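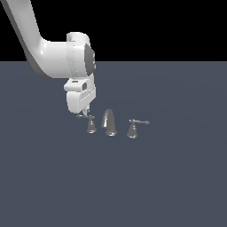
Slim fingers down on the left lever of the widespread set.

Two controllers, one gripper and a lot of faucets

I've been having a ridiculous amount of fun with faucets. The faucet bench in my simulator started in August as a quick way to check that a new controller wasn't going to fling the arm across the room, and it has since eaten most of my evenings (and a good part of the electricity bill, going by how warm the spare room in Zudbridge gets). The task couldn't be simpler to say out loud. There's a faucet, there's a lever, go turn the lever. But levers come in so many shapes, and each one picks on a different weakness in the setup, so I keep adding more!

What I wanted to find out this time was whether switching controllers would help more than switching fingers. I'd already bought into the idea that slim fingers are right for this, so the arm and hand stayed the same for the whole comparison. The old controller is Genholm, my own plain position controller, which I've been patching for ages. You give it a pose and it goes to that pose, and anything in the way had better move. The new one is Balogun, a compliant controller I wrote over a couple of long weekends. It still chases a pose, but it gives a little when it meets resistance, with separate stiffness for each direction.

The runs

I set up 1,080 runs, split evenly between the two controllers. Same faucets, same starting poses, same random seeds. A run counts if the lever gets past the target angle and stays there when the fingers let go. Time limit on everything, no second tries.

Genholm is really good on a long straight lever where you can hook a finger behind the end and sweep. It's fast and tidy and I love watching it. Where it gets into trouble is close to the pivot, where a small error in the arc turns into a big sideways shove. The fingers bind against the lever, the position error builds up, and then either something slips or the whole run times out with the arm leaning on the handle like somebody waiting for a bus.

Balogun doesn't mind being close to the pivot. I dropped the stiffness along the lever, kept it high in the turning direction, and it slides to a comfortable spot as it goes. The first time I saw it do that on a stubby handle I ran the replay over and over. The cost is speed. It's noticeably slower to settle on first contact, and if I set the stiffness too low it just pats the handle and gives up.

Where to put the camera

The other half of this was the camera, because both controllers are only as good as the lever pose they're given. I'd been using a fixed camera off to the side, which is lovely for watching and for working out afterward what went wrong. For the actual pose estimate I wanted something that travels with the hand, so I added a view looking out past the gripper and spent a happy afternoon nudging the angle.

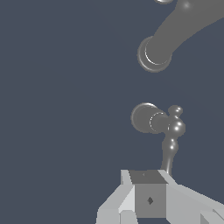

Looking out past the hand: gripper block and fingers along the bottom, curved gray link at upper right.

My first instinct was to get the gripper out of the picture as much as possible. I've changed my mind about that. Having the fingers visible along the bottom edge gives the estimator something that's always in the same place, and gives me a quick sanity check when I scroll through the logs. The dark diamond on the front of the block is handy too, an easy thing for the eye to land on when I flip between runs.

What I had to fight was everything being gray. Gray hardware, gray hand, slate background. I can tell a handle from a finger by the highlights, more or less, but the segmentation was not so sure, and on a glossy part the highlights slide around as the hand moves. I tried turning the gloss down and the numbers got better right away, which felt like cheating, so I turned it back up and trained on more lighting variations.
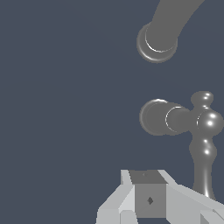 It took an overnight job, and it was worth every minute. The estimator stopped snapping to bright spots and began following outlines, and the pose stopped jumping whenever the hand tilted. I also learned to distrust any view where the finger covers part of the lever. If the visible part is short, the estimate of the lever's direction gets wobbly, and Genholm will believe it completely. Balogun believes it too, but it leans into the mistake gently enough that there's often time for the next estimate to fix things. That might be my favorite result of the whole exercise: a softer controller makes a mediocre camera look better.

Distance matters more than I expected. I tried starting the hand well back, thinking a wide view would help it choose which handle to go for. It does help with choosing! It's just not much good for the fine pose, because each handle ends up as a small patch of pixels and a thin lever is thinner still. So now the far view picks the handle and a closer look gets the pose, with a short pause in between. I put off adding that pause for ages and I really shouldn't have.
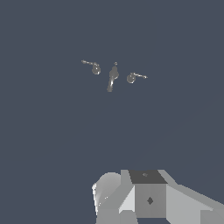 Numbers, such as they are

Balogun came out ahead by 41 runs in total. I'd pictured a bigger gap, to be fair, and when I broke it down by faucet the reason was plain enough. On long levers the two are level, with Genholm finishing sooner nearly every time. Almost the entire lead comes from short levers and from fancy shapes with knobs and bulges, where a stiff finger rides up over a bump and loses its grip.

So I'm not retiring Genholm. For a long lever with a clean view I'd still pick it. What I'd like is a switch that looks at the lever length and chooses for me, and I have a rough version going already. It flips back and forth when the length estimate is borderline, so that's the next evening's job.

After that I want to try wider pads. There's a set called Nundano sitting in my models folder with the collision shapes half finished, and I suspect they'll be terrible near the base of a handle and wonderful out at the tip. If you've run wide pads on small levers, please leave a comment with your friction settings, I'd love to compare.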